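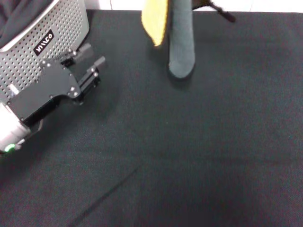 Kellen asked, after the October open day, whether the cloth-handling station could be run by staff who had never operated an arm before, and whether the steps could be set down for the other sites. The procedure that follows was prepared in response to that request. It applies to the garment-hanging demonstration given at the Serrano building and may be used, with local adjustments, at Omstead.

Before visitors arrive

Book the demonstration bay for the whole morning. Setting up takes roughly three hours when the arm has been moved between buildings, and the floor markings must be in place before the doors open.

Cover the table with the dark charcoal cloth and draw it smooth from the centre outward. A faint crease does no harm; a raised fold will catch the fingers on a low approach. Leave one side of the table clear for items waiting to be handled.

Select the articles to be hung. Socks and small cloths are preferred. Choose colours that stand out against the table covering, such as mustard yellow or a pale grey-green, so that visitors at the back of the group can follow the movement. Do not use articles with buttons, zippers or drawstrings.

Preparing the arm

1. Confirm that the emergency stop is within reach of the operator's chair and test it once.
2. Switch on the controller and wait for the green indicator light on the arm. Do not proceed on any other colour.
3. Open and close the gripper 6 times with nothing between the fingers. Listen for scraping along the guide rails.
4. Check the small screws on the gripper mounting plate by hand. Report a loose screw to the bay supervisor; do not tighten it during visiting hours.
5. Leave the fingers open and move the arm to its resting position at the side of the table.

Receiving a group

Groups are limited to 8 visitors. Larger parties, including school groups, are to be divided at the front desk. Visitors stand behind the yellow floor line. Children stand at the front, with an accompanying adult directly behind them.

Begin with a short statement of what the arm will attempt. The Zinitz script is held in the red binder and may be read aloud, although experienced presenters usually prefer their own words. Visitors should be told that soft articles are difficult for a gripper – they change shape as they are lifted – and that a dropped sock is an ordinary part of the session.

Running the demonstration

Place one article flat on the table and step back behind the line. Announce "arm moving" in a clear voice, then start the sequence. Remain silent while the fingers close, and take questions once the article has been released.

Allow 3 attempts for each article. If the last is unsuccessful, halt the arm, remove the article by hand and continue with the next. Never reach over the table while the controller is active, even to retrieve something from the floor beneath it.

Closing the station

Return the arm to rest, switch off the controller and wait for the green light to go out. Take down the hung articles and place them in the laundry bag. Brush the table covering toward the near edge, as lint left on the cloth finds its way into the rails.

Record the number of groups and any stoppages in the bay log. Omstead staff should use the log sheet at the back of the red binder until their own has been issued.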